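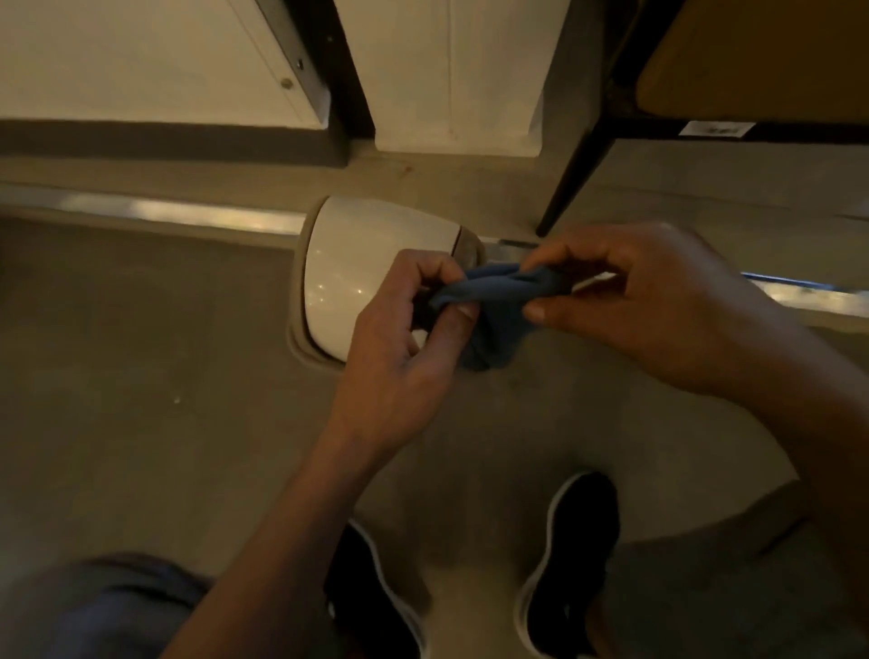 Carpet, month five

When we moved into the flat on the Skornau side of town, I swore the carpet would be gone in 2 weeks. Beige, wall to wall, every single room (even the hallway, who does that?). I had wood floor samples leaning against the bookcase before I had unpacked the plates.

Well, it's May and the carpet is still here, and I've kind of come around to it!

Money was the first thing. The quote for ripping it out and putting down boards came to 1,309, and that was before the baseboards, and before moving the big wardrobe that I'm pretty sure was built in place. So I put the samples in the closet and told myself I'd look again in the fall.

Then it got cold. Our last place had bare floors and I wore two pairs of socks from October on. This winter I did most of my living down on the floor. I sort mail there, I fold stuff there, I drink my coffee there with my back against the radiator. The couch is mostly for the cat now.

Things I've learned so far:

Vacuum slowly. I used to race around like I was mowing a lawn. One slow pass gets more than three fast ones, and the corners need the skinny nozzle.

Blot, don't scrub. I scrubbed a coffee spill by the door and now there's a fuzzy patch the size of my palm. It's under a plant.

Skip the scented powder. I bought a tub of the Plivitz one and the bedroom smelled like a fake pear for 12 days. Plain baking soda, overnight, done.

Rent the machine once. I got a Leka from the hardware store for an afternoon and the water that came out was, um, brown. Very brown. I wanted to show everybody.

I do still miss the sound of a wood floor, and crumbs are a pain. If you've got a good trick for furniture dents, leave it in the comments. I tried ice cubes and all I got was a wet spot, and the armchair is going back over it tonight.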